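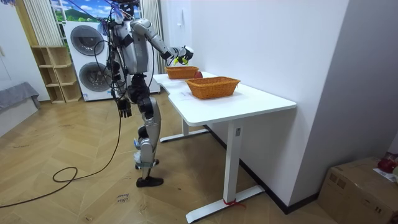 Arbeitsgruppe Greifen und Sortieren · Werkstattbuch Usville

Lesezeit: 3 Minuten

11. März 2026

Ich schreibe heute etwas ausführlicher, damit wir beim nächsten Mal nicht wieder von vorn diskutieren müssen, wie der Sortiertisch aufzubauen ist und wer wann in die Nähe des Arms darf. Die Hausregeln aus Skurketberg sind ja im Grunde gut, sie stammen nur noch aus der Zeit, als wir ausschließlich fest montierte Arme hatten, und bei einem Humanoiden am Kabel passt eben manches nicht mehr so recht.

Abstand also: Ich habe die Linie bei 2000 mm gelassen, gemessen ab Tischkante, und zwar für alle, auch für die, die »nur kurz« ein Stück Obst zurechtrücken wollen (ich nehme mich da ausdrücklich nicht aus!). Wer hineingreifen muss, sagt es laut, wartet auf die Antwort vom Not-Halt und geht erst dann. Das Kabel am Boden gehört mit zum Arbeitsbereich, also bitte nicht drübersteigen, auch wenn der Weg außen herum lästig ist.

Geschwindigkeit für neue Abläufe 28 Prozent, bis drei Durchgänge sauber waren. Danach wird gemeinsam entschieden und hier eingetragen, mit Kürzel.

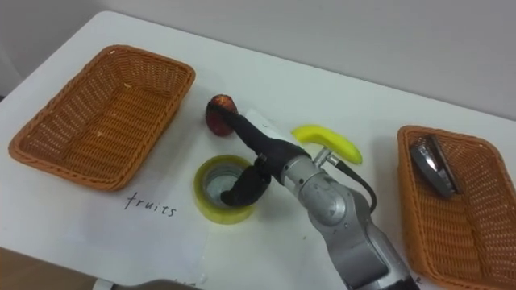
Florence Gosselin meint, die Beschriftung gehöre ebenso in die Regeln wie der Abstand, denn ein Durchgang, bei dem hinterher zwei Leute verschieden auslegen, was in welchen Korb sollte, sei für die Auswertung verloren, egal wie schön gegriffen wurde. Da hat sie recht, und ich habe es gleich als Punkt 6 aufgenommen: Zettel auf den Tisch, ein Wort pro Korb, vor dem Start laut vorlesen. Für Zweifelsfälle — Spielzeugobst zum Beispiel — wird vorher festgelegt, wohin sie zählen, und das bleibt dann für die ganze Reihe so.

Noch offen:
- Lévesque will die Grenze für die Greifkraft schriftlich haben, bevor Fornness die Abläufe übernimmt. Ich suche die alten Messblätter heraus, die müssten im grünen Ordner sein.
- Prüfung des Not-Halts bisher alle 600 Durchgänge. Mir wäre jeden Morgen lieber, es dauert ja keine zwei Minuten.
- Die Neufassung der Regeln soll bis August stehen, ich fange mit dem Abschnitt Kabel an.

Zuletzt aktualisiert: heute, 17:40 Uhr

Diese Seite verwendet Cookies. Mit der weiteren Nutzung stimmen Sie dem zu.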